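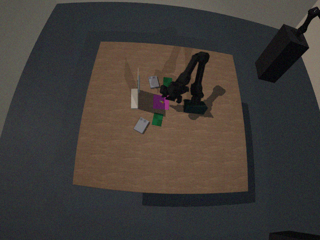

Tabletop scene, overhead view, arm over the magenta square.

Pre-run inspection checklist, sim tabletop, Lona study
Filled in by Kevin Ríos, January
Applies to: the shadow-variation runs, policy trained on Muñoz demos

1. Scene loads without errors
OK. First try, on both machines.

2. Table level and fixed to the floor
OK. Dropped the test ball in the middle and it stayed put.

3. Objects resting on the surface, no sinking or jitter
OK after a fix. One gray block was shivering at reset. Raised the contact damping to match the other one and it's calm now. The green squares are so thin that I'd like a second look at their collision shapes before the long batch.

4. Shadows switched on for every object and for the arm
OK, and I'm really pleased with this one! The magenta square sits mostly in shade with just a bright strip along its right side, so the policy gets two very different pinks from one object. That is the case our old setup never gave us.

5. Light direction drawn fresh for each episode
OK. Checked the log against the seed list. Please keep the seed list in the run folder this time.

6. Joint limits and speed cap
OK. Speed cap is the Videll default. Elbow limit tested at both ends.

7. Self-collision check active
OK. Folded the arm hard against its base and the episode stopped as it should.

8. Gripper clear of the surface at reset
OK. Watch the wrist, though. It's bulky, and from overhead it can hide part of whatever it's reaching for. Don't score "target visible" from the overhead view alone.

9. Stop conditions
OK. Episodes end at 400 steps, on success, or on an object leaving the table. Tested all three.

10. Equipment away from the table outside the arm's reach
OK. Swept the full workspace with no contacts.

11. Logging
NEEDS ATTENTION. The contact log drops its last entry when an episode ends early. Results aren't affected but the failure review is. Ticket open with Prondmont.

12. Baseline comparison
Done. Same 714 trials for both policies, same seeds. The one trained with fixed lighting failed 235 times. The one trained with moving shadows failed 50 times, with nothing else changed. I ran the scoring script twice because I didn't believe it. What a lovely gap!

13. Failure review
Partly done. Most of the 50 are grasps on the green squares, where the fingers close too high. Looks like a height problem and I don't think light has much to do with it.

Cleared for the long batch: yes, once 11 is closed and someone has looked at the green squares under 3.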